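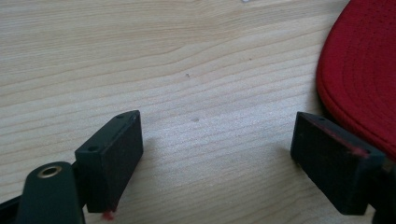 The red one again, just past the right finger.

I lost the bet with my sister on 28 Apr 2023, and I'm still paying it off in dishes.

The bet was simple. Sólveig said no machine would fold a load of laundry in her lifetime, and I said give it until October (I had just started at Plindero and I was very full of myself). The stakes were a month of dishes. She shook on it so fast that I should have been worried.

My job at Plindero, if you want to call it that, was to be the hands. You hold a gripper in each fist and do chores with them, all day, so that later on a machine can have a go at it without you. I had pictured something with lasers. What I got was a table, two cables that always went the way I didn't want, and a red piece of cloth I came to hate more than my first landlord.

Try it sometime! Get two pairs of salad tongs and fold a T-shirt. You'll find out how much of folding is in your fingertips, that little rub you do to check whether you've picked up one layer or two. With grippers you get no rub. You get a pinch, and a good long look, and then you find out.

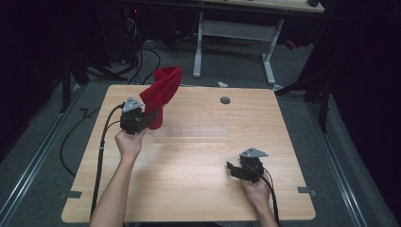 Left hand's got it. Right hand coming in low.

Csenge Balogh trained me. She'd come over from the Dostetberg shop, where she had packed bath towels for eleven winters, and she could fold with the grippers nearly as neatly as I fold with my hands, which I admit isn't saying a whole lot.

"You're chasing it," she told me on my first morning. "Let it hang. Then go get the corner."

"It doesn't have a corner."

"Everything has a corner. Wait."

So I waited, with my left arm up in the air going numb, and the cloth turned a little, and I'll be darned if I didn't see somewhere to grab. I went for it and missed. She laughed so hard she had to go get coffee.

We were supposed to get to 1,000 good folds before the first real test. I kept my own tally on the back of a grocery receipt, and by the time I'd filled it up I was at 400 and dreaming about fabric. My husband says I pinched him in my sleep. 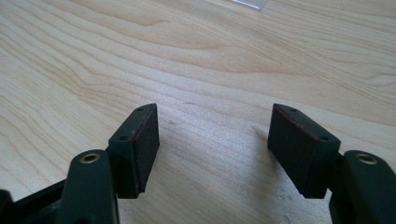 So can a machine do the laundry yet?
Parts of it, on a good day, with somebody standing close by. A towel laid out flat is one thing. A whole basket, with the socks balled up and one sleeve inside out, still wants a person.

I gave Sólveig more or less that speech over the phone, and she said, "So, no," and asked if I knew where she kept the dish soap.

But I hadn't given up, because the test was still coming. We ran it on the big arm at the Somogyi building, with 2 managers and a lady from the Brumholm laundry who had brought her own towels in a tote bag. The arm did the first towel beautifully. Csenge grabbed my elbow. It did the second one, slower. On the third it picked up the towel, and then the corner of the tote bag too, and started folding all of it together,

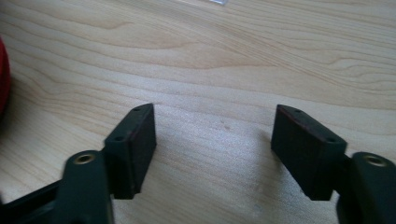 very gently, the way you'd tuck in a baby. It got the bag folded in half, I'll give it that. The lady from Brumholm watched the whole thing with her arms crossed and then asked if it did fitted sheets.

"Do you?" said Csenge.

She thought about it. "No," she said, and she signed up for the next round.

I told Sólveig that part and left out the tote bag. She got it out of me anyway, somewhere between the plates and the big pot. She was sitting at her kitchen table with a basket of clean laundry in front of her, all of it in a heap, and she wasn't folding any of it either.

"Hand me that dish towel," I said, and she threw it at my head.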